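Skurkeck 4 Self-Adhesive Marble-Pattern Surface Film

Covering film for worktops, shelves and display tables
Made by Trirnton. Sold by the roll or cut to length.

Overview

Skurkeck 4 is a printed vinyl film with a pressure-sensitive adhesive back. It is meant for flat, sealed surfaces that see light to moderate use: desks, craft tables, shop counters, shelving and the tops of storage units. It is not rated for floors, sinks or surfaces beside a gas burner.

The adhesive reaches working grip soon after it is pressed down and full grip after two days. During the first 19 minutes a sheet can be lifted and set again without loss of hold. After that, lifting may stretch the film.

Finishes

White with gray veining (matte or satin)
Cream with brown veining (satin only)
Charcoal with white veining (matte only)
Plain white (matte, satin or gloss)

The vein pattern repeats along the length of the roll. When two sheets are laid side by side, order enough extra for one full repeat per seam. Rolls from different batches can vary slightly in shade, so check the batch code on the core before cutting.

Surface preparation

Remove wax, polish and silicone residue. Fill dents and screw holes and sand them level — the film is thin and will show anything underneath. Raw wood and fiberboard need one coat of Ulivero primer, left to dry overnight. Painted surfaces should be fully cured. Wipe down with a lint-free cloth just before laying.

Application

Cut the sheet 2 inches oversize on all sides. Peel back a short length of liner, align the edge and press from the center outward with a felt squeegee. Work slowly. Trapped air can be let out with a pin and pressed flat. Trim with a new blade held against a steel rule.

Edges may be wrapped under, butted to a wall or finished with a metal trim strip. Trim strips are sold separately in silver and black.

Use with tools and hardware

The film resists scuffing from ordinary handling. Sharp corners dragged across it will leave a mark, and metal parts should be lifted into place or set on a board.
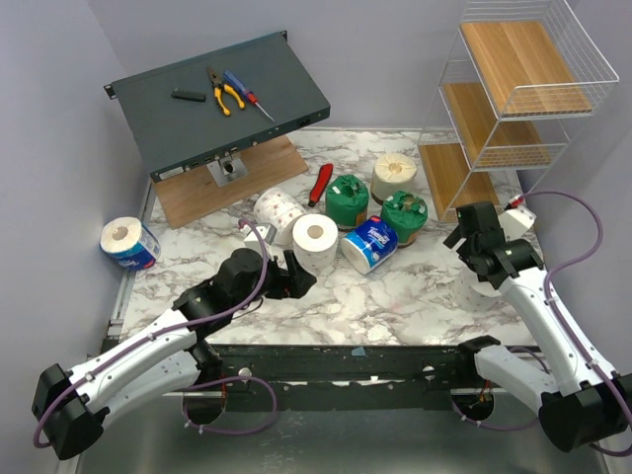 Care

Clean with warm water and mild dish soap. Do not use acetone, scouring pads or bleach. Ink should be wiped off the same day with rubbing alcohol diluted by half.

Ordering and support

Full rolls ship in 4 working days. Cut lengths ship in 11 and cannot be returned. Sample cards are free with any primer order.

Technical questions: Elsa Turunen, surface products desk
Trade accounts: Lwazi Mabaso

Data sheet revised Monday, July 3, 2023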